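Honeycomb cables: block hard or leave them alone?
Forum > Finishing and Care > Wool

mossandmoth wrote:
I finished the Fumidico pullover last night and I am so happy with it I can hardly type. All-over honeycomb, ribbed cuffs, ribbed hem, done in the undyed Liltus worsted. It took 370 grams, and I had been so sure I would need another skein that I drove out to Esodmont for one. Now it's sitting in the yarn drawer being smug.

The question is blocking. The pattern says "wet block to measurements" and leaves it at that. Mine came off the needles a bit narrow through the chest, and I could pull it out to size easily. But when I stretch it with my hands the honeycomb goes flat and sad, and the whole reason I picked this pattern was that squashy, puffy look! What do you all do with dense cables? Pins? Wires? Nothing at all?

needlesandnettles wrote:
Congratulations!! I love that pattern so much. I have made it twice and would make it again tomorrow.

Soak it, squeeze it in a towel, lay it flat and pat it into shape. No pins. Cables want to pull in, so let them pull in. If it's too narrow after that, the fix was a bigger needle back in February when you swatched (you did swatch, right?).

mossandmoth wrote:
I swatched! I got 19 stitches to 4 inches and I was thrilled. But I measured it before washing, so, you know. Lesson learned.

oldblue_wool wrote:
Going to disagree with nettles. A cabled fabric that hasn't been blocked to measurements is an unfinished fabric. Everything you see hanging in a good shop has been stretched on a board or a frame and steamed. You don't lose the cables. What you lose is the crumple between the cables, and people mistake that crumple for depth because they've been looking at it for months on the needles.

Put in blocking wires down both side seams, pin to the schematic, let it dry all the way, take it off. Then wear it for a day. The honeycomb comes back up with body heat and movement. I have been doing it this way for years and I've never had a flat one.

needlesandnettles wrote:
"Never had a flat one" — but what were you knitting with? If it's a bouncy crimpy wool, sure, it springs back. Liltus worsted is loosely plied and pretty soft. I pinned my first Fumidico exactly the way you describe and the honeycomb over the chest never came back. I wore it all winter waiting for it. The second one I patted out and left, same yarn, and it is gorgeous.

oldblue_wool wrote:
Fair point about the yarn. I use the Makris three-ply almost every time, and it's a lot springier. I would still say you probably overstretched the first one. How far did you go past its relaxed width?

needlesandnettles wrote:
3 inches. Okay, maybe you have something there.

rogerio_c wrote:
Rogério Caldeira here, I moderate the machine knitting board and wander over when someone says "cables." Can I offer a middle road? Block the plain parts to measurement and leave the cabled parts to find their own width. On this pullover that means you pin the hem straight, you pin the cuffs not at all, you set the length, and you let the chest do whatever it likes. If it needs more room, ease it out a little at the underarm only, where the stitches are plain in most sizes.

Also, blow on it. I am serious! When it's damp, put your hand inside the body and push the honeycomb cells up from behind with your fingertips. Takes ten minutes and it's the most satisfying thing you will do all week.

mossandmoth wrote:
Pushing up the little cells from behind!!! I'm doing that. Putting it in to soak right now.

Side question then. What are you all drying on? My foam mats are the jigsaw kind from the kids' aisle and the bright colors scare me under undyed wool.

quietpurl wrote:
Those foam mats can bleed. Ask me about my mint green shawl with the orange corner. Put a white towel down first, and swap it for a dry one halfway.

oldblue_wool wrote:
Mesh rack. Air from below is the whole game with a sweater this heavy. On a towel over foam, the back is still damp two days later and begins to smell like a pond.

needlesandnettles wrote:
Agree with oldblue for once! Mesh rack, window open, turn it over once.

tzavaras_knits wrote:
Oh, I have been waiting for a thread like this one. I grew up with an aunt who knitted for the whole street, and everything she finished was dried on a woven mat. Bamboo if she had it, reed if she didn't. The air gets in between the pieces, it doesn't hold water the way a towel does, and the surface has just enough grip that a sleeve stays where you put it. No pins needed. You can roll it up and stand it behind a door when you're done, too, and try doing that with a mesh rack.

A few things I'd pass along from her way of working:

Fold the sleeves in across the body for the last part of the drying. If they hang out to the side the whole time, the weight of the cuff drags on the shoulder seam. She would start with the sleeves out, and once the wool was only cool to the touch she'd bring them in.

Do up the neckline the way it will be worn. Collar turned, buttons closed if it has any. Wool remembers, and it remembers the neck most of all.

Never pick it up by one place. Two flat hands underneath, like lifting a pie crust. If you grab a damp cable knit by a single fold it grows right in front of you.

And check the mat for splinters with an old pair of tights over your hand. If the tights run, the sweater will snag.

I do most of my cables in cream because it shows every twist, and I lay them out on the bed when the daylight is good. 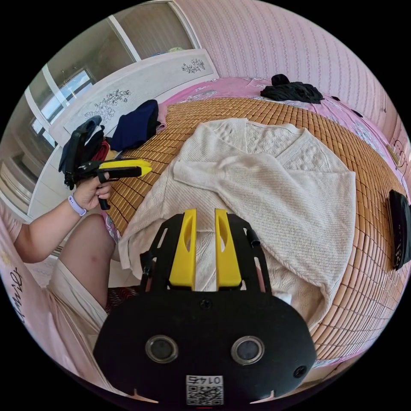
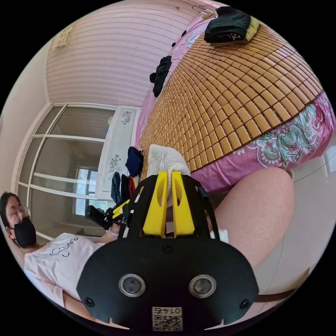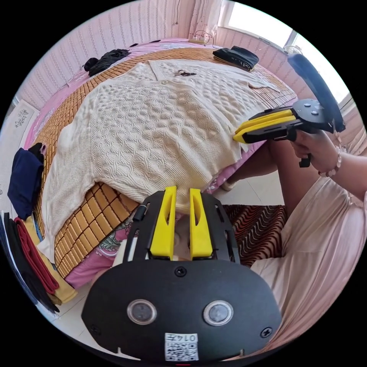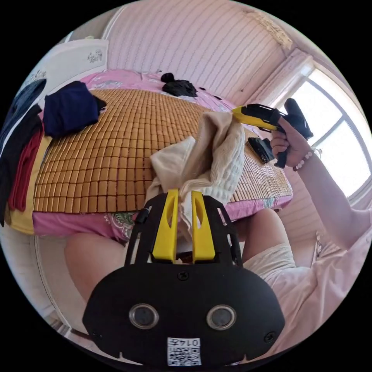
On the big question I'm with Rogério, more or less. Measure the length and trust the width. My aunt would have called pinning a honeycomb an insult to the sheep, but she also made everyone's sweaters a size too large on purpose, so she never had to face a narrow chest! If yours is only a little snug, wear it over a thin shirt for a week before you decide anything. A lot of dense cables relax on their own. Mine in the Makris wool hardly moved, and the ones in softer yarn gave me plenty.

One more thing, and then I'll go and put the kettle on. Don't store it on a hanger. Fold it with the back facing in so the front cables are never pressed against each other.
— Evangelia

quietpurl wrote:
The tights trick!! Genius. I have a reed beach mat in the garage that might be about to change careers.

oldblue_wool wrote:
I'd rinse that beach mat a few times first. Salt and sand in a white sweater is a bad afternoon.

I'll push back a little on one point. Folding the sleeves over a damp body traps moisture exactly where you have a double layer of cables already. I would leave them out to the side until everything is bone dry and support the shoulder with a rolled washcloth.

tzavaras_knits wrote:
The washcloth is a lovely idea and I'm stealing it. In a humid house I would do it your way. Mine is dry as toast most of the year, so the fold has never caused me trouble.

rogerio_c wrote:
Pinning this thread (ha) to the top of Finishing for a while. If anyone has tried both ways on the same yarn, please post your before and after widths, I'd love to compare.

mossandmoth wrote:
Update! I soaked it for half an hour, rolled it in two towels and stood on it in my socks. Laid it on the mesh rack from my neighbor, pinned only the hem, and spent a very happy evening poking honeycomb from the inside with my podcast on. It dried overnight except for the underarms, which took until 3 in the afternoon.

The honeycomb is SO puffy. The chest came out an inch wider than before the wash with no pulling at all, so it must have been the soak. It's still a tiny bit snug, and I'm going to do what Evangelia said and wear it over a thin shirt for a week.

I also have that whole extra skein. Hat?

needlesandnettles wrote:
Hat. Obviously hat. Go up a needle size this time and wash your swatch!

quietpurl wrote:
Hat with a folded brim, and put the same honeycomb on it. There's a thread in Accessories with the stitch counts worked out for worsted, I'll bump it for you.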